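Gripper swap, Rokell vs Desstead - which one for soft stuff?

Started by millhouse_dave
Friday, February 23, 2018

millhouse_dave
Got both on trial till the end of the month. Rokell is the cheaper one, Desstead weighs 540 g more but grips better on cloth. Cycle time near enough the same. Anyone run either for longer than a few weeks?

pennyfeather
Had a Rokell since October. Fingertips wear. Changed mine 4 times, otherwise no complaints. What are you bolting it to?

millhouse_dave
Cobot, white bracket, then the silver flanges, then the gripper. Two green connectors on the front of it. Cables are my main worry tbh, theres a big loop hanging out to the left and it'll catch on something sooner or later.

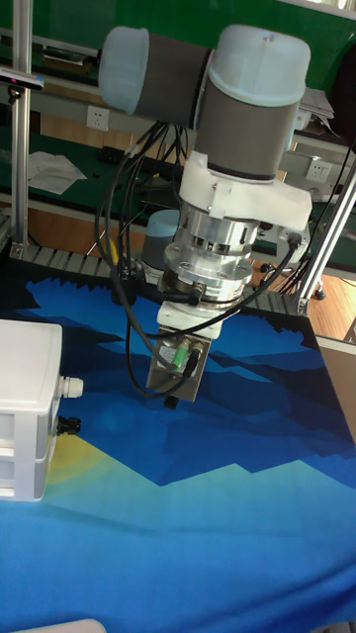

Elaheh Karimi
Forget the grip force, look at the stack height. Every extra ring between wrist and fingertip costs you stiffness. I'd lose one before comparing anything.

millhouse_dave
Fair but I need them for the quick swap. Not rebuilding it for a trial.

toggle14
Disagree with Elaheh. At these speeds you wont notice. Ran 2431 picks on a taller stack than that, 14 drops, all of them down to bad teaching.

Elaheh Karimi
Drops aren't the same as repeatability. Did you measure it?

toggle14
No. Parts went in the box, good enough for me.

pennyfeather
Strap the cables back to the forearm, leave slack at the wrist only. Nadonitz do a velcro kit, or just use velcro.

millhouse_dave
Ta, will try the velcro Monday and run the Desstead agian with the same program.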